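Research assistant wanted, and people to fold cloths with us
Posted by Cleiton Miranda, Semmont Lab
September

We have one paid research post open and a call for people who'd like to spend a morning or an afternoon teaching a robot to handle cloth. Both belong to the Eteo project, and both start as soon as we find the right people.

Pink-striped cloth on the grey tiles, seen from the gripper: 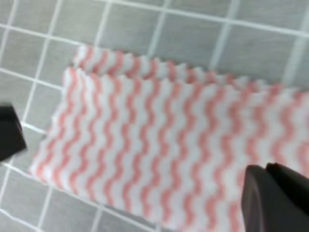
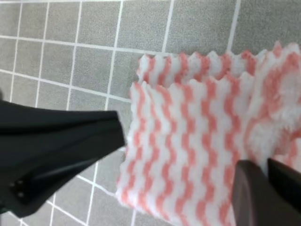
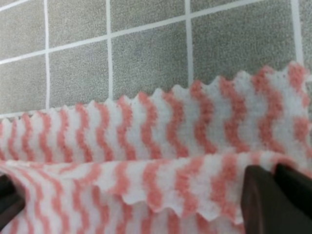 Eteo asks a simple question: how few demonstrations does a robot need before it can fold a cloth it has never met? Our first training set had 3,451 demonstrations, and it worked nicely on the cloths it knew. Then Nurusach, who runs our tests, tried the same method with 1,000 carefully picked ones and the results hardly dropped. We were thrilled! What we'd like to know now is which demonstrations matter, and our best guess is that it's the ones where the fingers are close to a fold. Edges are a big part of it. On a cloth with a zigzag-cut border and two layers lying one behind the other, the stripes carry on from one layer to the next, so the pattern gives the robot very little help and it has to find the edge itself. Grout lines in the background make another set of straight lines to confuse it with. We think that's a lovely problem, and we'd like company while we work on it.

The research post

You'd plan the recording sessions, look after the data and help us compare training runs. Some Python is needed. A background in robotics is welcome, but we've had good people come to us from textiles, psychology and physics - curiosity about why a run went wrong counts for a lot here. The post is full time for 11 months, based in the Macedo building, and you'd be named on any paper you work on.

Taking part

We're also looking for people to guide the gripper by hand while it records. No experience needed, and left-handers are very welcome (we have far too few!). A session lasts two hours with a break in the middle, and in that time most people get through roughly 200 short grasps and folds. You'll be paid for your time and your travel. You need to be 18 or over and comfortable standing or perching on a high stool. Sessions run every Tuesday, starting at 9.30 or 1.30.

How to apply

For the post, send a CV and one page about something you tried to measure and what you learnt from it. For the sessions, just tell us which start time suits you. Either way, write to Cleiton Miranda at the Semmont Lab office, with "Eteo" in the subject line.

Last updated: September

Comments

marnie_t: Is the post open to part-timers? I could do three days.
Cleiton Miranda: Yes, we'd stretch it over a longer period. Say so on your page.
oldloom: Did the afternoon session last spring. Harder than it looks to pick up one layer and leave the other, but good fun. I'd go again.
P. Okell: Can I bring my own tea towels?
Cleiton Miranda: Please do, the more worn the better.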